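1/ ok thread on market signage bc I've had the same conversation in my DMs all September. background: candles and soap, Pindside craft market mostly, Wivden in the winter when they let me in. not a designer. just stubborn

2/ first thing. your business name is not the sign. I know. it hurts. people walking by want CANDLES or SOAP or GET IN OUT OF THE RAIN. put the thing you sell in the biggest letters and your lovely name under it, smaller

3/ I did it backwards for 2 years. gorgeous script logo, all loops. a woman asked if I was the tarot booth

4/ height. everything taped to the front of the table is gone the minute there's a customer standing there. all those coats! get it behind you and above your head. a copper pipe frame from the hardware store is fine, mine's held together with duct tape at one corner and has been to every market in the valley

5/ colour. kraft paper with white ink looks so good on your phone and like a blank grocery bag from across the hall. cream on beige, same. sage on slightly darker sage, please stop, I say this with love and I own a sage banner

6/ dark cloth behind, bright letters in front. that's pretty much my whole system. black if you can stand the lint. bring a lint roller. bring the refills too

7/ craft foam letters are so underrated. light, cheap, you can pin them straight to the fabric and move them when you change your mind. mixed colours fine, a wonky one fine. clips along the top edge so the cloth hangs from more than its two corners
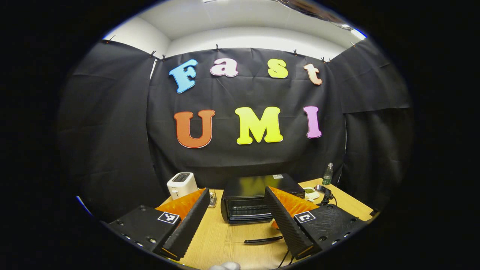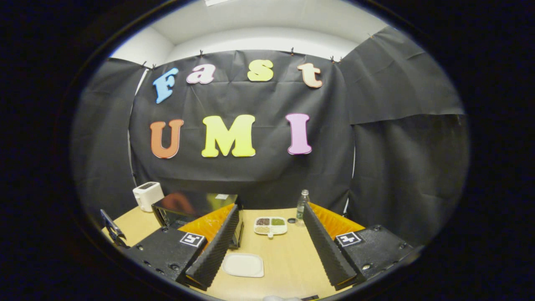

8/ lowercase vs caps. both ok. short words in big caps for the main thing, lowercase for the friendly bit. what doesn't work is a full sentence in caps, feels like the strata council left you a note

9/ creases. steam the cloth at home the night before, roll it on a tube, do NOT fold it into the tote under the cash box like I do every single time. a spray bottle helps a bit if there's a morning to dry. there is never a morning

10/ prices. on everything. I mean it. half the folks who pick up a jar and put it down again wanted the price and didn't want to ask. little cards, thick marker, round numbers. I dropped the .99s and the float got so much easier

11/ someone asked about printed banners. got one quoted at Hegde last spring, 82 bucks with grommets, fair price, they were super nice about my terrible file. went for it. use it outdoors only. indoors the shiny vinyl picks up every light in the Skenalum hall and you can't read it from one whole side

12/ also do not order 2000 flyers bc the per-piece price is better. ask me what's levelling my dryer

13/ A-frame / sandwich board ppl: check your market rules first. Wivden won't have them in the aisle, stroller thing, fair enough. Pindside is ok with it as long as it's tight to your table. and weigh it down, the wind comes straight off the water at that end and I've chased mine past the coffee truck

14/ the walk test!! set up, leave someone at the table, go to the far door, walk in like you're a customer with a double double and no plan. what did you read first. if the answer is the booth next door, fix it

15/ do it again at 4 when the light's gone, if it's a late market. my nice purple letters were basically black by then. switched to yellow. clip-on lamps are good but tape the cords down or the organizers will be by for a chat (deserved)

16/ the kit lives in one bin: pins, spare clips, zip ties, marker, second marker becuase somebody borrows the first, scissors, painter's tape, granola bar. the bin does not get raided for house stuff. the bin got raided for house stuff

17/ shared booths: agree on ONE cloth colour before you show up. did a row of 6 vendors last Christmas, every table a different red. looked like a paint store had a flood

18/ will do a seperate thread on table layout if there's interest, risers and baskets and where to stand so you don't look like you're guarding the soap. need to go pour wax now, it's been at temp for a while

19/ edit to 11, the grommets were included in the price. thx to whoever asked

We use cookies to keep you signed in and to improve your experience. By continuing you accept our cookie policy. Accept all Manage settings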